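Seit Februar läuft die Retourenprüfung bei uns anders

Ich arbeite bei Pridis in der Aufbereitung. Wir bekommen gebrauchte Bürogeräte aus Leasingverträgen zurück, vor allem Tastaturen, Mäuse und Dockingstationen, prüfen sie, machen sie sauber und geben sie wieder in den Verkauf. In einer starken Woche sind das 3000 Teile. Ein paar Leute haben mich nach dem letzten Beitrag gefragt, was aus der Sache mit der Automatisierung geworden ist, deshalb schreibe ich jetzt auf, wie der Stand ist.

Bisher war es so: Eine Palette kommt an, jemand packt aus, sortiert nach Modell und legt die Geräte in Kisten. Dann holt sich jeder Prüfplatz eine Kiste. Man steckt die Tastatur an, drückt jede Taste durch, schaut auf den Bildschirm, dreht sie um, kontrolliert Füße und Kabel, klebt ein Etikett drauf und legt sie weg. Danach die nächste. Wer das acht Stunden macht, merkt es in den Handgelenken und im Nacken. Ich habe das vier Jahre lang gemacht und kann den Ablauf im Schlaf.

Die Firma hat dann das System Jukoteo eingeführt. Es besteht aus zwei Teilen. Der erste ist eine Software, die den Tastentest auswertet und das Etikett selbst druckt. Der zweite Teil soll später das Greifen, Drehen und Ablegen übernehmen. Dafür werden die Handgriffe bei uns am Tisch aufgenommen, und zwar von denen, die sie sowieso machen. Man führt einen Greifer mit der Hand, fährt an die Tastatur heran, fasst sie, hebt sie an, legt sie ab. Das wiederholt man mit anderen Modellen und aus anderen Winkeln.

Am Anfang gab es Ärger, und den kann ich verstehen. In der ersten Besprechung hieß es, für uns ändere sich wenig. Zwei Wochen später hing ein neuer Schichtplan aus, auf dem die Frühschicht einen Prüfplatz weniger hatte. Hatice Dönmez vom Betriebsrat hat daraufhin verlangt, dass schriftlich festgehalten wird, was mit den Aufnahmen geschieht und ob man daran ablesen kann, wer wie schnell arbeitet. Das hat gedauert. Inzwischen gibt es eine Vereinbarung: Die Aufnahmen werden ohne Namen gespeichert, und für die Leistungsbeurteilung dürfen sie nicht benutzt werden. Der Zettel hängt neben der Stempeluhr.

Gekündigt wurde niemandem. Zwei Stellen, die durch Rente frei geworden sind, wurden aber auch nicht wieder besetzt. Das sollte man dazusagen, wenn in der Firmenzeitung steht, alle Arbeitsplätze seien erhalten geblieben.

Was sich für mich geändert hat: Ich sitze noch etwa den halben Tag am Prüfplatz. Die andere Hälfte mache ich Aufnahmen oder kümmere mich um die Geräte, die der Software unklar sind. Das sind mehr, als man denkt. Eine klemmende Leertaste erkennt sie sofort. Eine Taste, die zwar auslöst, sich aber schwammig anfühlt, erkennt sie nicht. Solche Tastaturen kamen im Frühjahr mehrfach vom Kunden zurück, und seitdem drücken wir bei jeder Kiste wieder stichprobenartig von Hand nach.

Die Aufnahmen sind anstrengender, als ich erwartet hatte. Man muss langsam und gleichmäßig arbeiten, und genau das habe ich mir in vier Jahren abgewöhnt. Meine normale Bewegung ist schnell und ein bisschen schlampig, ich schiebe die Tastatur mit dem Handballen herum und greife dann irgendwo zu. Mit dem Greifer geht das nicht. Mein bester Tag waren 229 brauchbare Durchgänge, danach wollte ich abends keine Gabel mehr halten. Wir haben dann durchgesetzt, dass nach 30 Minuten gewechselt wird. Im Plan stand vorher eine Stunde.

Schwierig sind vor allem die Ecken. Bei flachen Modellen setzt man von der Seite an und ist fertig. Bei Gehäusen mit runder Kante muss man schauen, wie schräg die Tastatur liegt, sonst rutscht man ab oder kommt an die Pfeiltasten. Gestern Vormittag hatte ich eine grüne von HP auf dem Tisch, mit hoher Seitenwand.

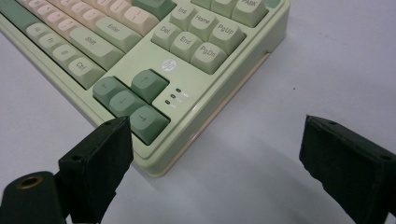 Žydrūnas Bite meinte dazu, man solle sich nichts vormachen, mit jedem Durchgang bringe man der Maschine den eigenen Arbeitsplatz bei, und dafür müsse es wenigstens eine Zulage geben. Über die Zulage wird gerade verhandelt. Im Raum steht eine höhere Lohngruppe für alle, die Aufnahmen machen, und ich finde das richtig. Es ist eine andere Tätigkeit als die, für die wir eingestellt wurden.

Beim ersten Teil seines Satzes bin ich mir weniger sicher. Auf den Tastentest könnte ich gut verzichten, den vermisst bei uns keiner. Mir geht es eher darum, was dann übrig bleibt. Wenn nur noch die unklaren Fälle bei uns landen, wird der Tag dichter. Früher hatte man zwischendurch zehn einwandfreie Geräte hintereinander und konnte dabei ein bisschen reden. Am Nachbartisch ist es spürbar stiller geworden.

Nächsten Monat kommt der erste feste Arm in die Halle, vorerst nur für ein Modell und nur in der Frühschicht. Wir sollen ihn zu zweit betreuen, Soon-im Won und ich. Eine Schulung ist angekündigt, einen Termin haben wir noch nicht.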